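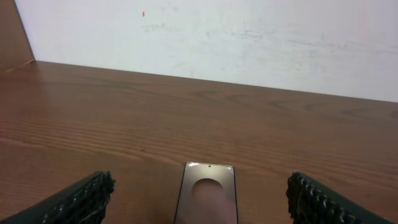 1/ The phone has a place to live now. It lives on the table, face up, in the back room, and I live everywhere else in the house. Day 4 of this arrangement. A thread, written on the laptop, which I'm aware is a loophole.

2/ Background: Akolgo (the app that tells you how much you use your other apps, and which I was opening a lot) informed me that I'd picked the phone up 78 times before tea. I would have guessed fifteen. I'd have been quite smug about the fifteen.

3/ So, rules. It stays on the wood. It can be used at the table, standing or sitting, for as long as I like. It can't come to the sofa, the bed, the bath or the loo. I put the loo last in the list as if it were an afterthought and we all know it wasn't.

4/ Why the table? I tried a drawer first. A phone in a drawer is a phone you have to open a drawer to check, and I just became somebody who opened a drawer a lot. On the table I can see from the doorway that nothing's happening, and go away again.

5/ Face up was much debated (by me). Face down is supposed to be the calm option. Face down I assume everyone I love is trying to ring.

6/ A word for the table. It came from a house clearance in Faltby and took up the whole back of a borrowed van. Reddish brown, lovely long grain, a few dark swirly knots that I now know extremely well, having stood over them waiting for a text about a parcel.

7/ If you stare at the knots long enough they turn into things. I have an otter. I have a sort of disappointed bishop. Before this week I'd had the table two years and never met either of them.

8/ The parcel, by the way, was left in Datthorpe. I don't live in Datthorpe. I've been to Datthorpe once, for a carpet.

9/ What I hadn't allowed for is the wall. When you use a phone on the move you look at the phone. When you use it at a table shoved up against a wall, you look up between messages, and there's the wall.

10/ I'd have told you that wall was white. It's white in the way my trainers are white. Smudges, scuffs, grey streaks right across the middle, at about the height of everything anyone has ever carried through there.

11/ Also a tiny reddish-orange speck, high up on the left. No idea. It's too small to be worth a theory and I've got three. Front runner is pasta sauce, though nobody has ever eaten pasta in there, at least not with that much conviction.

12/ Naturally I went to look up how to clean a painted wall, on the phone, at the table, within the rules. Forty minutes. I know a great deal now about a man's shed in another country. I don't know how to clean a wall.

13/ Bought a tub of Stavex from the hardware shop instead. The label says to test it on a hidden patch first. All my hidden patches are cleaner than the rest, so I can't see what we'd learn.

14/ Someone's asked if I've noticed any benefits. Read most of a library book. Remembered I own a radio. Went up and down the stairs so often on day one, just to see if it had buzzed, that I may have got fitter through weakness.

15/ Someone else has asked about the screen. Yes, it's a shiny thing. Glossy black glass picks up whatever's in the room and mine's been going a sort of pinkish brown, so for a moment each time I think there's a picture on it. Then I lean in for a better look, and that's another pick-up, more or less.

16/ Do leans count? Akolgo has no category for leans.

17/ Drawbacks so far: missed a call from the dentist. Rang back, was on hold, couldn't wander about while on hold. Do you know how long being on hold is when you have to stay next to a table? I gave the otter a name.

18/ Alarm clock is the other problem. Have dug out the old one with the bells. It's about 400 times louder than anything needs to be and it ticks all night to let you know it's thinking about it.

19/ Unread emails currently stand at 3956. I mention it only because the rules were supposed to make me deal with them "properly, sitting down". I've sat down. I've looked at the number. I've gone and put the kettle on.

20/ Plan for tomorrow is to try the Stavex behind the door, then move on to the middle bit if the paint's still attached. The speck can stay where it is until I've settled on an explanation.

21/ Right, closing the laptop. If you've messaged me in the last hour, I'll see it next time I'm passing the table, so give it five minutes.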